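# Chapter 6: Planning and Budgeting for a Robotic Work Cell

## Learning Goals

After studying this chapter, the student should be able to prepare a written equipment request for a single-arm cell, separate purchase costs from operating costs, and use simulation to test a layout before an order is placed.

## 6.1 Before the Purchase Order

The price of a robot arm is often the first number entered on a budget sheet. It is seldom the largest. Mounting hardware, grippers, safety equipment, software licenses, wiring, floor work, and staff training all draw on the same funds, and several of them recur every year. A department that plans only for the arm will return for more money before the cell is in service.

Consider the case used throughout this chapter. Bronari, a maker of test equipment for household appliances, wished to add an arm that could handle small goods on an ordinary kitchen counter. Marlene Friesen, the planning manager, received quotations from two suppliers, Stidico and Skollik. The Skollik quotation was lower, but it left out the mount and the first year of support. Once both offers were written in the same form, the arm itself came to 39 percent of the Stidico total.

Friesen delayed the decision until the layout had been modeled. A simulated kitchen was built with a cooktop, a wall shelf, and a toaster on the counter, and the arm was placed in it at the planned position. 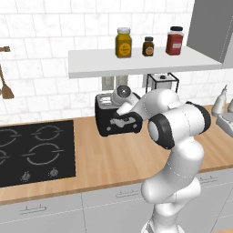

**Figure 6.1.** Simulated arm reaching toward a toaster on the counter.

A model of this kind answers questions that belong in the budget. Reach determines which size of arm must be bought. The position of the base determines the mount, and the mount may require changes to the cabinets or the floor. A shelf above the work area limits the paths the arm can take, and a longer path adds time to each cycle. Each of these findings should be recorded with the cost line it affects.

Simulation is itself an expense. Bronari set aside 80 staff hours for the model and charged them to the project. Dorin Marinescu, the engineer assigned to the work, kept a log of every layout tried and the reason for its rejection. The log was later attached to the equipment request, where it served as evidence that the chosen arm met the need.

Students should note the limits of the method. A model does not show how a supplier will respond to a service call, and its results depend on the dimensions and weights entered. Measurements should be checked on site before the request is signed.

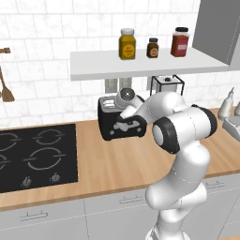
## 6.2 Sorting Costs by Type

Costs are divided into one-time and recurring items. One-time items include the arm, the gripper, the mount, delivery, and installation. Recurring items include licenses, spare parts, inspection, and refresher training. The Pascu worksheet at the end of this chapter provides a column for each type and a third for the name of the person responsible for the estimate.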